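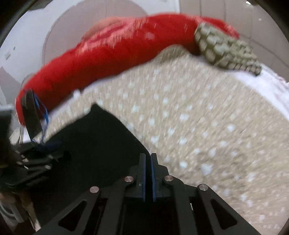 A Kadel hand-held gripper, with blue strips along the inner faces of its fingers.

Grutdale workshop builds low-cost grippers for household robot

2025-03-28

Members of the Stastano shared workshop in Grutdale have finished a working pair of hand-held grippers, the first stage of a project to build a robot that can tidy a bedroom.

The grippers, which go by the name Kadel, are held and moved by a person. Each has two fingers that open and close, and a camera records what the fingers do. The recordings will later be used to train a pair of motorised arms to do the same jobs.

Work began in December, after members spent a month comparing designs. The finished pair cost £284 in parts, most of which went on the cameras and bearings. The full budget for the project is £686, paid for out of members' subscriptions and the sale of an old pillar drill.

The workshop has 57 members, of whom a small group is working on Kadel. They meet at Stastano to print and assemble parts, but the recording is done at a member's home in the town, using an ordinary bed with its usual covers. The group tried a workbench with a sheet over it first and found that cloth slid about far more easily than it does on a mattress.

Clothes and bedding were chosen as the first subject. Hard objects such as mugs keep their shape when picked up, while a pair of leggings can land differently every time it is put down. Dark clothing is harder still, as the camera has trouble picking out the folds.
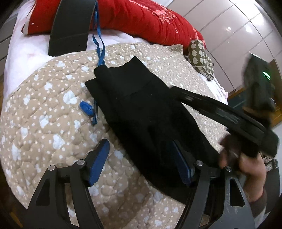
Most of the tasks need both hands. One gripper takes an edge or corner of the cloth while the other waits for a second place to hold, and the person using them has to slow down to about half their normal speed. The group says new users tend to squeeze too hard for the first half hour and then settle.

The fingers are on their third version. The first were too thick to get under a seam, and the second bent outwards when they closed on anything heavier than a T-shirt. The present ones are narrower and the linkage has been stiffened. A softer material for the tips was also tried, but it picked up fluff and had to be wiped between takes.

Other changes are planned. The handle is uncomfortable after long use, and members with smaller hands have asked for a shorter reach to the trigger. A new handle has been drawn up and should be printed next month. The group also wants to move the cable exit, which rubs against the wrist in its present position.

The group hopes to have about 100 usable recordings of each task before it starts on the arms. Takes in which the cloth is dropped are being kept in a separate folder, and it has yet to be decided whether they will be used for training.

The arms will be bought as a kit and altered to take the Kadel fingers. They will be fixed to a frame at the side of the bed, and the first test will be to pull a single garment flat. Folding will come later. Software for the arms is being written by two members in the evenings and has so far only been run on a simulated version.

Drawings for the grippers will be put on the workshop's website once the new handle has been tested. A parts list is already up, along with notes on print settings and the order of assembly. Printed copies can be collected from the Stastano front desk during opening hours.

Anyone who would like to try the grippers can do so at the workshop's next open evening, where a set will be available to use on a table of old clothes. There is no charge, and no experience is needed.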